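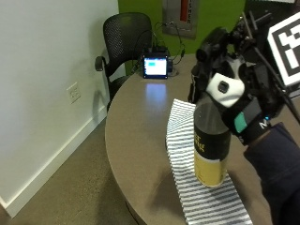 E-reader and tablet subscriptions: your questions, our doubts

7 min read

We get a lot of mail asking whether an all-you-can-read plan is worth paying for. Most of it arrives right after someone has seen an ad. Toshiko Kawaguchi went through the September mailbag and wrote these answers. She paid for her own subscriptions and has canceled most of them.

Is an unlimited reading plan really unlimited?

I haven't found one that is. Staltar uses the word on its sign-up page, then limits you to 30 titles on your device at once and slows down new downloads if you go through magazines too fast. The terms call this "fair reading." I asked support what counted as unfair and got a link back to the same terms. If you read a couple of novels a month you will never notice. If you skim cookbooks and travel guides, you might.

How many of the books on my own list will be there?

Fewer than you'd think. Before paying, I typed my actual wish list into the catalog search at both Staltar and Fater. It's a long list, 456 titles, built up over years of writing things down and not buying them. I gave up on Fater before I got to the letter D. What both services have plenty of is older backlist, short romance series and self-help I had never heard of. Do the same test with your own list, even if it's only a dozen books. The big number on the home page tells you very little about whether you'll find what you want.

Does the free trial cost anything?

Only if you forget it. Fater wants a card before it shows you the full catalog, and the trial turns into a paid month without a reminder. Kakileck does send one, and it went straight to my promotions folder. Set an alarm on your phone the day you sign up. You can usually cancel right away and keep the trial until it runs out, but check that on the screen before you confirm. Fater cut me off the same minute.

Can I keep the books if I stop paying?

No. All four services I tried lock the files when the plan ends. Notes and highlights are a separate matter, and this is where I got annoyed. Chevalier lets you export them as a plain text file. Staltar says it keeps them "safe for your return," meaning you can't get at them unless you come back. I had a whole summer of notes in there. Copy yours out before you cancel.

Is a tablet bad for my eyes compared with an e-ink reader?

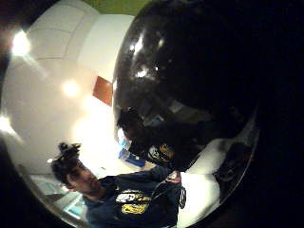
People ask this expecting a yes. I find e-ink more comfortable outdoors, and I find a tablet fine on the couch with the brightness turned down. That's one person's experience and I wouldn't buy hardware over it. What I don't trust is the "eye comfort" setting each app now seems to have. In Kakileck it turns the page the color of weak tea and does nothing else that I can see. You can get the same effect from your tablet's own display settings for free. If your eyes hurt, talk to an eye doctor before you talk to an app store.

Are the reading stats any use?

They're good at getting you to open the app. Chevalier gives you a streak and a badge, and I caught myself tapping through a short story at midnight to keep a streak alive. I couldn't tell you now what the story was about. You can turn the stats off under Profile, then Habits, then Advanced, and why that is "advanced" I have no idea.

Can two people share one plan?

Sometimes. Chevalier and Fater allow 2 devices on the basic plan, but Fater treats them as one reader, so you'll keep landing on somebody else's page. The family plan fixes this and costs more. Do the math against what your household really finishes. Ours was not close.

What about the public library?

Start there. The waits for new releases can be long and the app isn't pretty, but it costs you nothing extra and there's no card on file. My own habit is to put a hold on everything and buy the rare book I can't wait for. I did that all last year and spent less than I would have on any of the plans above.

So which one do you recommend?

If you made me pick, Chevalier, for the notes export and because canceling took one tap. I'd still take it a month at a time. The annual discount looks nice until you see that there are no partial refunds, and catalogs change without much warning. Two novels I had saved there went missing before I got to them.

Prices and limits were last checked Tue 4 September.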